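How to pack a school lunchbox the night before (and have it come home empty)

Updated 19th May

I've been packing lunches in this house for long enough that I could do it with my eyes shut, and some mornings I very nearly have. When my eldest started school I was up at six buttering bread in my dressing gown, hunting for lids and getting crosser by the minute. These days the whole job is done before I sit down for the evening, and it takes me the length of one side of a record. A few of you asked me to write it all down properly, so pop the kettle on, as I do tend to ramble.

What you'll need

A lunchbox with a decent seal, a small ice brick, a drink bottle, bread, a spread that goes right to the edges, your fillings, and something to wrap it all in. I also keep a tea towel handy for drying lettuce. Paper towel works too, but you'll go through a lot of it.

Step 1. Freeze the ice brick and half the water

Do this as soon as the lunchbox comes out of the school bag. Fill the drink bottle halfway and lay it on its side in the freezer with the lid loose. In the morning you top it up from the tap. My friend Theresia Danzer freezes hers full, and she has lost 2 bottles that way!

Step 2. Wash and dry the salad

Soggy bread nearly always starts with wet lettuce. Rinse the leaves, shake them over the sink, then roll them up in the tea towel and leave them while you get on with everything else. Tomato is best packed separately in a little tub, or left for the weekend. Cucumber is fine if you slice it thickly and pat it dry.

Step 3. Build the sandwich

Spread both slices, right out to the crusts. Butter, margarine, cream cheese, avocado – whatever your lot will eat. It keeps the damp out of the bread, and a thin scrape in the middle won't do it. Put the cheese or meat against the bread on each side and tuck the salad in between, so the leaves never touch the crumb. Press down gently with a flat hand and leave it for a minute before you cut.
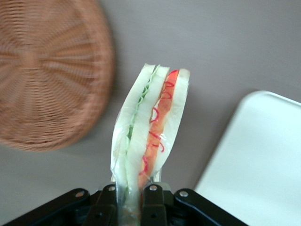 Wrapping is where I'm fussiest, I'll admit it. Start with the sandwich on the diagonal, bring two corners over the middle, and fold the loose ends underneath so the weight holds them down. Beeswax wraps are lovely for this and I've used the same ones since last November, though clear plastic still has its place on excursion days when nothing is meant to come home. It should sit snugly round the bread, then bunch and narrow at one end, where small hands can get a grip on it. A frill of green lettuce peeking out at the top is no trouble at all, so don't fuss about trimming it.

Step 4. Pack the heavy things first

Fruit goes on the bottom, then the yoghurt or the leftovers, then the sandwich, and last of all anything that crumbles. Leave a gap down one side for the ice brick. If there's still room rattling about, a folded serviette fills it nicely and might even get used.

Step 5. Into the fridge, middle shelf

The back of ours freezes things, and I've sent a child off with a crunchy cheese sandwich more than once. Put a note on the front door if you're the forgetful sort. Mine says LUNCH in red texta and has been there for 7 years.

What keeps and what doesn't

Cheese, roast chicken, hummus and Vegemite are all happy overnight. Egg is all right if it's kept properly cold, though you may hear complaints about the smell. Sliced banana goes brown, and so does apple unless you give it a squeeze of lemon. Crackers should always travel in their own tub.

If the sandwich still comes home with one bite out of it, try cutting it smaller before you change the filling. Ours went from halves to fingers and the crusts started disappearing as well. I'll put up my zucchini slice next, once I've found the card it's written on.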